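We use cookies to remember your preferences and to see which pages get read. By continuing to browse you accept our Cookie Policy. Accept | Manage settings

Portion Cups and the Snack Counter: What I Learned From Filling a Lot of Little Cups

So my project started with a pretty dumb question. Our dorm kitchen sells snack cups on Fridays to pay for dish soap and sponges, and everybody complained that the cups weren't fair (my roommate got a cup that was half air, and she still brings it up). I wanted to know which cup makes it easiest to pour out the same amount every time.

I started in April with 9 kinds of cups and got it down to four pretty fast. Some were too floppy to hold with one hand, and one had a rim so thick that stuff just sat on it. The finalists were two clear plastic ones and two paper ones. For the filling I used the Mak trail crunch from the bulk bin, because it's cheap and the pieces are small enough to pour but big enough to pick up off the floor!

The method was simple. Fill one cup, pour it into another until it looks full, weigh the second cup, write it down, dump it back, go again. I did 50 pours for each of the four cups. I also wrote down every spill, even the tiny ones, and that ended up being the part I liked best. 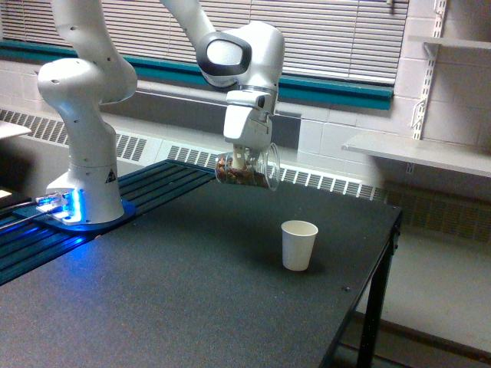 Kurniawati Simanjuntak

Clear cup into white paper cup was the combination I had the highest hopes for. With a see-through cup you can watch the pile start to slide when you tip it, so you know when to slow down. With a paper cup on the pouring side I was always guessing, and then a whole clump would come out at once.

The tabletop mattered more than I expected too. I did my first week on the wobbly card table in the lounge and had to throw out all those numbers (sad). A dark, solid table is so much nicer, and light brown crumbs show up on it right away. I kept the blinds closed in the afternoon after I noticed I was squinting at the scale.

Over the whole project I poured out 3,097 grams for the final weigh-in, not counting the card table week. The clear cups had fewer spills than the paper ones, and the weights were closer together. The paper cups were better for receiving, though, mostly because they didn't slide when I bumped them.

If I did this again I'd try a smaller filling, maybe rice, and I'd get Bleddyn Dafis from my section to do half the pours so it isn't only my wrist being tested. I'd also like to try a cup with a fill line drawn on the inside. I still have two sleeves of the paper ones under my desk if anybody in the kitchen wants them.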